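Robots and chores (can machines do them yet?)

From the Gandolero household wiki, general topics. Last edited 2/3/20.

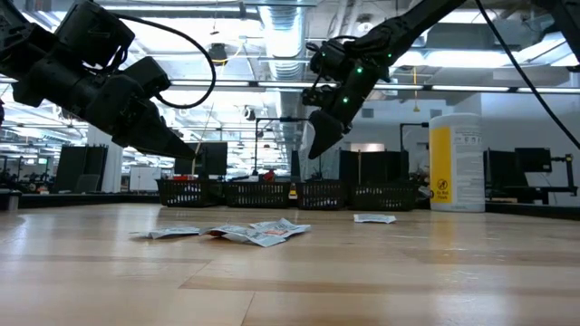 Two robot arms over a table with small packets and a row of black plastic baskets.

A chore robot is any machine that takes a job off your hands at home or on a shop floor, and I've been keeping this article going since I got tired of people asking me whether they can buy one. The short answer is yes for a few jobs, no for most of them, and "sort of, if you set everything up just right" for a big pile in the middle. I write these entries the way I talk, so if you wanted the dry version, the engineering pages are over in the other section.

What counts as a chore

I use the word loosely. Sorting, folding, wiping, loading, unloading, putting away, carrying from here to there. A dishwasher is a machine that does a chore, and so is a washing machine, and both of them do it better than I ever did. But you still load the thing and you still empty it, and that loading and emptying is the part this article is about. It's the in-between work – the picking up and putting down – that has been so slow to go over to machines.

Shop floors have the same split. The big, heavy, same-every-time jobs went to machines long ago. What's left for people is mostly small stuff in mixed piles: bags, packets, loose parts, returns that come back in who knows what shape.

Sorting small things into bins

This is my favorite test, and I'll talk anybody's ear off over it! Put a few little packets on a table, put some open baskets behind them, and ask the machine to get the right thing into the right basket. A four-year-old can do it (mine did, with some complaining). For a machine it's several hard problems stacked on top of each other.

First it has to find the packet. A flat white packet on a pale tabletop is not much to look at, and glare from the ceiling lights can wash out an edge. Then there's the shape. A packet lying flat looks one way, the same kind of packet seen edge-on is just a thin strip, and a crumpled one folded over on itself looks like nothing in the catalog. Printing helps if it's facing up and not bent in half.

Then comes the grab. Two fingers have to get under or around something almost as thin as the table is flat. People do this without thinking: we slide it to the edge, or pinch up a wrinkle, or lick a finger (sorry). A gripper with pointed tips has a better shot than one with fat pads, but it has to come down to just the right height. Too high and it closes on air. Too low and it's pushing on the table.

And then the drop. Baskets with open tops are pretty forgiving, so this is the easy end of the job, right up until one is full or something is hanging over the side.

One arm or two

You'll see both. One arm is cheaper and can't bump into itself, or not as often. Two arms can pass things across, hold a bag open, or smooth something out, and for cloth and floppy packaging I don't see how you get by with one. The trouble is that two arms over one small table need to stay out of each other's way, and a lot of the slowness people notice in demos is just that – one arm waiting its turn.

How they learn it

There are two main ways. The old way is to write out every move, and it works beautifully as long as the packet is in the same spot every time. The newer way is to have a person steer the arms through the job over and over, save all of it, and let the computer work out the pattern. A small outfit called Cemon told me they had 2827 saved runs of one sorting job before they were willing to show it to a customer. That sounded like a lot to me. They said it wasn't.

Where it stands by job

Floors: done, more or less. The little round vacuums are fine, and mine gets stuck under the same chair every time.

Dishes: getting them into the rack is possible in a lab with known plates. A greasy pan with a wooden spoon stuck in it, no.

Laundry: folding towels works, slowly. The last demo I watched took 15 minutes for a stack I'd have knocked out during a commercial break. Fitted sheets are hopeless, but I can't do those either.

Sorting and packing: the closest to real, and the one where shops are spending money. Fastgate runs 2 stations for small parcels, with a person nearby for the odd ones. I visited in July and the machines sorted 68 packets between one call for help and the next on their best stretch while I was standing there. On the worst stretch they never got going.

Wiping down: a flat, clear counter is doable. A counter with stuff on it means moving the stuff, and then you're back to picking things up.

Should you wait for one

For the house, I'd say buy the vacuum and keep your hands for the rest. For a small shop, it depends on how much your items look alike. Desjardins, the packing supply place near me, looked into it and decided to change their bins and labels first, with an eye to bringing a machine in later. I thought that was smart, and the new bins are nicer for the people too.

See also: grippers, dishwashers, laundry folding, robot vacuums, bin labels.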